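Kidow Bedside Call Pendant

The Kidow pendant lets a resident call for help from bed, a chair or the bathroom. It can be worn around the neck or clipped to a robe. One press of the large center button sends a call to the Nandico desk receiver.

Sold singly or in packs of 20. Receiver sold separately.

Specifications
Range: 700 feet, open air
Battery: coin cell, included
Splash resistant, not for use under water
Cord: breakaway, washable

Setup
Hold the pendant button until the light blinks 3 times, then press Pair on the receiver. Repeat for each pendant. Test every pendant from the resident's own room before first use, with the door closed.

Storage
Keep spare pendants and cords at the nurse station or front desk, sorted by wing. A divided desk organizer works well. Remove the battery from any pendant that will not be used for a month or more.

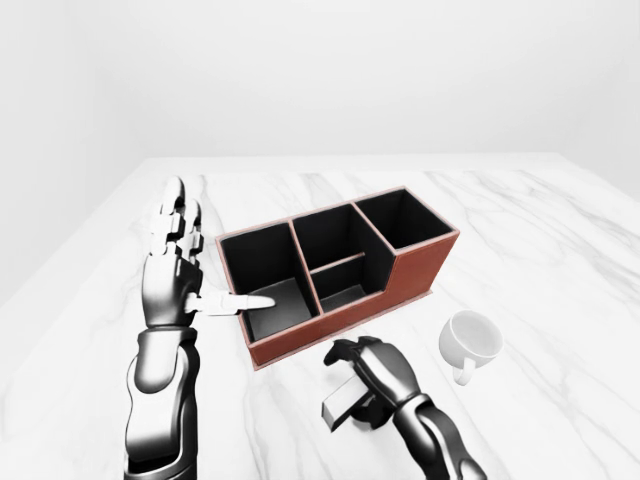
Ordering
Facilities with a Ledesma account can order by purchase order. Replacement cords ship separately from pendants.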